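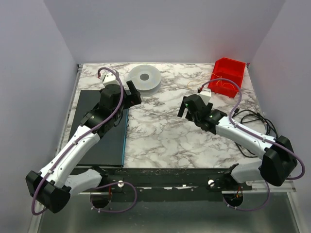
Minutes, Residents' Parking and Street Works Meeting
2019-07-16
5 min read

Present: Modupe Anozie (chair), Esa, Dasum, Yusuf (minutes), and residents as signed in. Apologies from the Brasico site manager, who had said he would come.

1. Minutes of the last meeting
Agreed, with one correction. Item 4 said Brasico "will" resurface the alley. Dasum pointed out that the letter says "intends to." Changed.

2. Permit trial
Modupe read out the summary the city's consultant sent over. It says 97 permits have been issued and that residents are "broadly content." Esa asked who had been asked. The summary doesn't say. It gives no figure for how many households got the survey or how many sent it back. Esa said he lives in the middle of the trial area and never saw one. Several people in the room said the same.

Yusuf noted that the trial was sold to us on the promise that evening parking would get easier. The only counts in the summary were taken mid-morning, when most people are at work and there has always been space. Modupe said the consultant may have evening counts that were left out to keep the summary short. Dasum doubted it.

Agreed: no view to be given on making the permits permanent until we have seen the full survey and any evening counts.
Action: Modupe to write and ask for both.

3. Water main and the trench on the north side
Brasico's notice gave 23 working days for the trench. That period has passed and the plates are still down. A new notice went up on the fence with the end date left blank. Two residents reported plates banging at night. Brasico's reply was that the plates "have been checked and are within tolerance." Esa asked what the tolerance was and whether it had to do with noise at all. We don't know.

There was a suggestion that we thank Brasico for moving the bins back. It was not taken up.

Action: Dasum to keep a log of the plate noise with times. Residents to send theirs to him by email, please, and not by text.

4. Trees
The plan shows 8 new street trees, planting in November. Modupe thought this good news. Yusuf asked who waters them in the first summer, as the last lot died and were pulled out without a word. The plan has a line reading "community stewardship," which Esa took to mean us. No money is attached to it. Dasum would still like the trees and said so twice.

Agreed: we support the planting if the city puts the watering in writing.
Action: Esa to draft a reply, Modupe to sign.

5. Any other business
The corner streetlight is out again. Reported again.
A resident asked if the speed sign by the school records anything or only flashes. Yusuf to find out.

Next meeting to be set once the consultant answers. Modupe has the room key until then.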